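La papelería Lai estrena mesa de pruebas (y yo ya he pasado por allí)

1 de junio de 2019

Los que vivís por la zona de Flusatgate ya lo habréis notado: la papelería Lai ha vuelto a abrir después de 16 días de obras, y lo ha hecho con bastante cambio por dentro. Me acerqué el primer día con la excusa de comprar un recambio de tinta y salí una hora después con tres libretas que no necesitaba. Os cuento un poco lo que hay, que me habéis preguntado varios en los comentarios de la entrada anterior.

Lo primero, la fachada sigue igual. Me alegré mucho, la verdad, porque el rótulo viejo tiene su gracia y me habría dado pena verlo en un contenedor. Al entrar, en cambio, cuesta reconocer la tienda. Han quitado el mostrador largo que ocupaba media entrada (aquel que te obligaba a pedirlo todo y esperar a que te lo sacaran del cajón) y ahora se puede pasear entre las estanterías, tocar el papel, comparar gramajes y abrir los estuches. Para alguien como yo, que tarda una eternidad en elegir un cuaderno, es una maravilla – y un peligro para la cartera.

Según me explicaron en la caja, en el inventario que hicieron antes de cerrar salieron 3.932 artículos, contando gomas, sacapuntas y esos clips de colores que siempre acaban en el fondo del bolso. Casi todo ha vuelto a las estanterías, pero ordenado por uso: lo de escribir con lo de escribir, lo de archivar con lo de archivar, y una pared entera para dibujo. Antes las acuarelas estaban al lado de los sobres acolchados, y los rotuladores de pizarra compartían balda con las velas de cumpleaños. Tenía su encanto, no digo que no, pero encontrar algo a la primera era casi imposible.

Las marcas son más o menos las de siempre. Siguen trayendo las libretas Kovico, las de tapa blanda y hoja punteada, que se agotaban cada septiembre, y han ampliado la gama de lápices. También hay un estante nuevo con productos de Hivedora, que yo no conocía: organizadores, bandejas, soportes para el móvil y botes de sobremesa en colores muy vivos. Me gustaron más los botes que las bandejas, que me parecieron un poco endebles para lo que cuestan. Eso ya es manía mía, que soy de apilar papeles hasta que la torre se cae sola.

Lo que más conversación está dando es el rincón de escritorio. La idea es sencilla: una mesa con las cosas que uno tendría en casa o en la oficina, para probarlas antes de comprar. Coges un lápiz, haces unos garabatos, miras si el bote se vuelca cuando lo llenas demasiado, tecleas cuatro cuentas en la calculadora. A mí esto me parece un acierto enorme. ¿Cuántas veces hemos comprado un bolígrafo precioso que luego rasca? Yo tengo un cajón lleno de ellos, y no exagero nada.

Y ahora viene la parte en la que me pongo pesada, porque llevo tiempo queriendo hablar de mesas de trabajo. Creo que pasamos demasiadas horas delante de superficies grises y aburridas. Un hule o un papel estampado cambia muchísimo el ánimo, y cuesta poquísimo. A mí me tiran los fondos crema con flores en rosa y verde, de esos que recuerdan a la mesa de la merienda, y si encima hay alguna mariposa blanca medio escondida en el dibujo, me tenéis ganada.

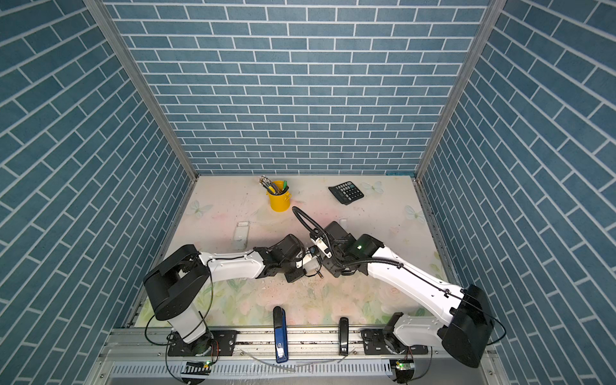 También soy muy de los contrastes. Un bote amarillo lleno de bolis y lápices alegra cualquier rincón, y sobre un estampado claro se ve enseguida, que cuando suena el teléfono y hay que apuntar algo corriendo se agradece. La calculadora negra, al lado. Sé que casi todos tiramos del móvil para hacer cuentas, pero a mí dame teclas de verdad! Con el móvil empiezo sumando los recibos y acabo mirando recetas de bizcocho. Y para el fondo, pared de ladrillo azul con las juntas blancas. En mi casa me dijeron que era demasiado, y puede que tengan razón, pero yo la pondría igual.

Sobre los estampados, un aviso de quien ya ha pasado por ello: se rozan. Las marcas y las miguitas se notan más en los tonos claros, así que conviene tener un trapo a mano si sois de almorzar mientras trabajáis (culpable). En Lai me recomendaron un paño apenas húmedo y nada de productos fuertes, y de momento es lo que hago.

Volviendo a la noticia, durante las primeras semanas van a regalar 400 lápices con el nombre de la tienda, uno por compra, hasta que se acaben. El mío es de madera sin pintar y escribe bastante bien, un pelín duro para mi gusto. En julio quieren empezar además con unos talleres cortos de encuadernación y de letra bonita, en grupos de siete personas, en la trastienda que antes era almacén. Las inscripciones se harán en la propia caja y todavía no hay precios. Pregunté dos veces, por si colaba, y me dijeron que los colgarán en el escaparate en cuanto los tengan.

El horario no cambia y siguen cerrando a mediodía, así que no vayáis a la hora de comer como hice yo la primera vez. El servicio de fotocopias también continúa, ahora al fondo a la derecha, junto a la pared de dibujo. Si alguien se apunta al taller de encuadernación, que me avise – yo voy casi seguro, y prefiero ir acompañada.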